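Re-zeroing the gripper on the Stemholm cell

Do this after any fingertip change, or when picks start drifting to one side.

1. Stop the program and switch to manual at low speed.
2. Open the fingers fully. The readout should be between 1092 and 1108. If not, loosen the left finger and reseat it.
3. Move to the check height, 140 mm above the table.
4. Look at the wrist view. Both fingertips must show at the bottom, spread apart.
5. Save the offset and log it for Maarten Stevens.

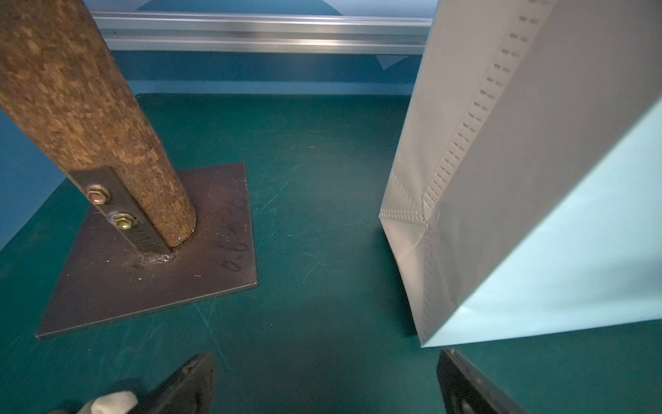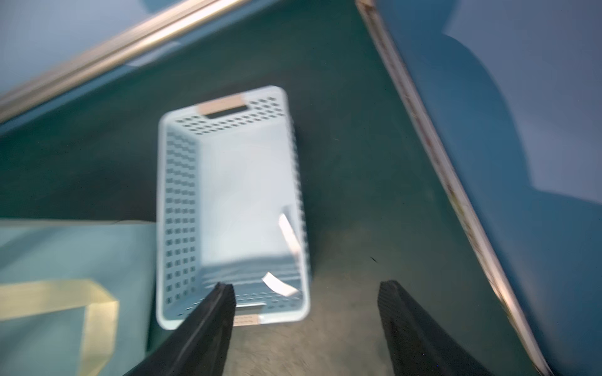 Wrist view with the fingers open, over the green work surface.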